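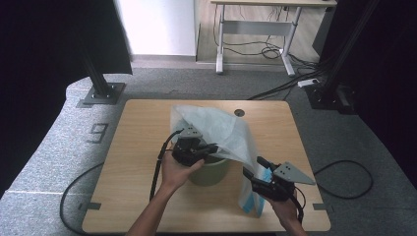 The green bucket on the table, pale rim and all.

I've grown oyster mushrooms in buckets for three winters now, and it's the easiest food I grow. You need a bucket with a lid, a drill, straw and some grain spawn. I get my spawn from Cistell, a little place over in Nidstead, and a 300 gram bag does one bucket with a bit left over.

Drill your holes first, a hand's width apart, all the way up the sides. Add a couple in the bottom so water can get out. Then wash the bucket with dish soap and let it dry.

Chop the straw short (I use old scissors, and my thumb complains every time!) and stuff it in a pillowcase. Soak it in hot water, 160 to 170 degrees, for an hour and a half. Hang it up to drip until you can squeeze a handful and get just a drop or two.

Wash your hands, then layer straw and spawn like a lasagna, pressing down hard as you go. Lid on, and off to a dark closet. 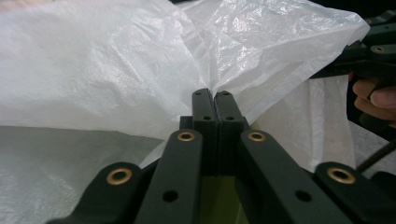
White plastic sheet, gathered up at one point.

I put plastic sheeting under my bucket, as it will leak a little. Leave it alone for two or three weeks, until the straw looks white and fuzzy. Mine took 27 days last December, but that closet is cold.

Now move it somewhere bright, out of direct sun, and mist the holes twice a day. Once tiny pins show up, they grow fast, so check morning and night. Twist off the whole cluster while the edges still curl down.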